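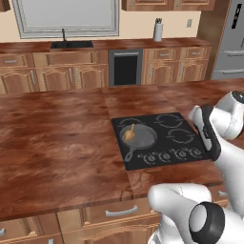 Kitchen island scene, simulated. Arm at the right side of the cooktop, skillet on the front-left burner.

Juvow Cooktop Safety Rule Pack
For use with Kettle 2 and later

The Juvow rule pack adds a set of workspace checks to household manipulation tasks run in the Kettle simulator. It is meant for teams that must show how an arm behaves near burners, control knobs and cookware handles before any hardware trial.

What is checked
Knob clearance. Knobs are treated as no-contact parts unless the task names them. Any touch by a finger pad, gripper shell or arm link is logged as a fault.
Handle overhang. A pan handle that extends past the cooktop edge is flagged at the start of the run and again at the end.
Link contact. Lower arm links are checked against the countertop edge and drawer pulls for the full length of the run.
Burner state. All burners are assumed live. A task file may override this, and the override is printed in the report.

Contents
168 rule tests
3,124 starting layouts
Report template (PDF and CSV)
Single-site license

Run requirements
A policy must complete 1,000 runs with the same rule file. Changing a threshold restarts the count. Failed runs stay in the report and cannot be removed by the operator.

Limits
Heat, grease and steam are not modeled. A pass does not replace a risk assessment of the physical cell.

Revision notes
June: handle overhang is now measured from the glass edge. Reported by Wahyudi Ngui, Lasier.

Rule file maintainer: Uyên Hồ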